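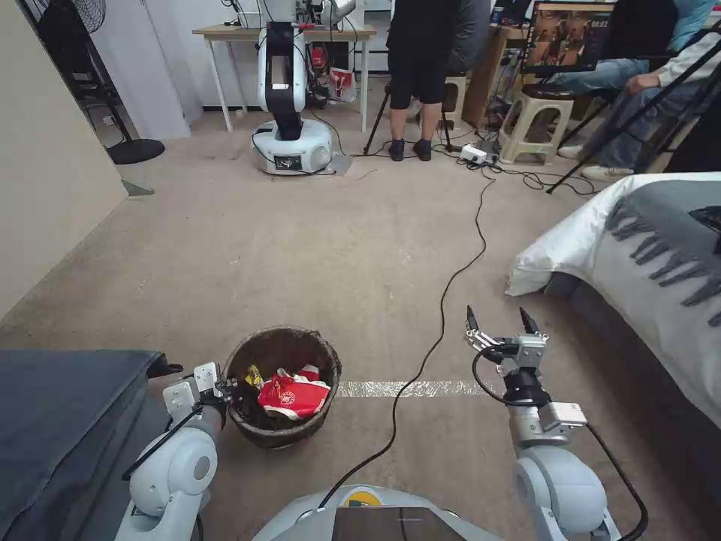

Step 1. Trash first, always

Before you touch the bed or the floor, do the wastebasket. Small job, done in a minute, and it gives you somewhere to put everything else you find.

Take it by the rim. Woven baskets like a brown round one look nice but the sides bend if you squeeze them, and light stuff slides right out the top. Rim, lift straight up, other hand under the bottom once it's off the carpet.

If there's a plastic shopping bag balled up on top, pull it out and open it. Free liner. Tip the rest of the basket into it, tie the handles, done. Check it for holes first (learned that one with coffee grounds).

Little wrappers stick to the weave. Run your fingers round the inside edge. Bang the bottom twice over the big kitchen bin.

Put a fresh liner in now. Not later. You will forget.

Step 2. Wipe the basket

Every other week is plenty. Damp cloth, drop of dish soap, inside then outside. Don't soak it if it's real wicker or paper cord, it goes fuzzy and smells. Stand it upside down on a towel to dry.

I use the Plokport cloths, the thin gray ones. Any rag works.

Step 3. Cords up off the floor

You can't vacuum over cords. Well you can, once.

Start at the power strip and work outward. Unplug what you aren't using. Coil each one loosely, hand sized loops, twist tie or a bit of string. Don't wrap tight around the plug, that's where they break. Anything that has to stay plugged in gets moved along the wall, out of the walking path. Never run a cord under a rug or under the mattress.

Strip goes last. Dust it with a dry cloth only, switched off and unplugged from the wall.

Step 4. Make the bed

Sheet first, pull it flat from the foot end. Then the blanket. If yours has a long fringe, shake it out over the bed, not over the floor, and comb the fringe down with your fingers so it hangs straight over the side. Keep it clear of the carpet or the vacuum will eat it. Mine is missing a good hand's width of fringe on one corner, so.

Fringe in knots? Little water, wide tooth comb, start at the tips.

Step 5. Table

Only the top for now. Pick up everything in one go, put it on the bed, wipe, put back what belongs. What doesnt belong goes in a bag by the door. Bags under the table count too, look inside them, they've usually been there since March.

Step 6. Carpet

Beige shows everything. Pick up the big bits by hand, then vacuum slowly, 2 passes, one each direction. Start in the far corner and back out toward the door.

Tape on the carpet: peel it low and slow, almost flat against the floor, in the direction of the pile. If it leaves sticky stuff behind, press a fresh piece on top and lift, a few times. Still there, warm water and dish soap on a cloth, blot, dont rub. Test it somewhere hidden first. Let it dry all the way before you walk on it.

Step 7. Basket back

Back in its spot, near the bed but where your feet won't find it at night. Mine lives between the bed and the door.

Whole thing takes me 10 minutes if the table isn't bad. Longer with tape.

Supplies

Cloth, dish soap, twist ties, vacuum, one spare bag, wide tooth comb if you have a fringe.

Posted Tuesday, May 26, 2020 in Bedrooms
2,709 views
Next: Closet floors, the quick way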